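FOR IMMEDIATE RELEASE
Wednesday, August 5, 2020

Clesteo halts tabletop gripper trials after finger fault

JIRNDALE - Clesteo has stopped all pick-and-place trials on its tabletop gripper line, effective today. No injuries. One unit closed its fingers without a command during a cube placement run. Owners of firmware 221 should power down now and read the steps below.

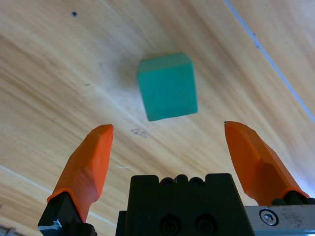
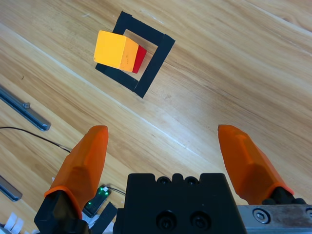
Cube work at the Jirndale bench, wrist camera views. Orange fingers open in both.

What we know so far. The fault showed up at cycle 1490 of a placement run. Fingers were told to hold open, closed instead, and stayed closed until power was pulled. The stop button on the control screen did not release them. That is the part we are most concerned about - a stop that only works at the plug is not a stop.

The same unit had passed a 300 cycle check in May with no errors logged. Firmware was updated after that check. We are looking at the update first, then the finger motor driver, then cabling. Mechanical parts have not been ruled out.

The Krasniqi test lab has agreed to run a seperate review. Its findings will be published in full, including anything we'd rather not read.

What owners should do:
Switch off at the wall, not from the screen.
Wait 10 minutes before touching the fingers or the mounts.
Do not reinstall 221, and do not roll back on your own.
Keep the log files. Send them to support with the serial number.

Shipments are on hold untill the review is done. Orders already paid can be cancelled for a full refund. Units running older firmware have shown no such fault to date, but we ask that they not be left running unattended.

Next update when the driver tests are in. Press and owner questions to the Clesteo support desk, Jirndale.

ENDS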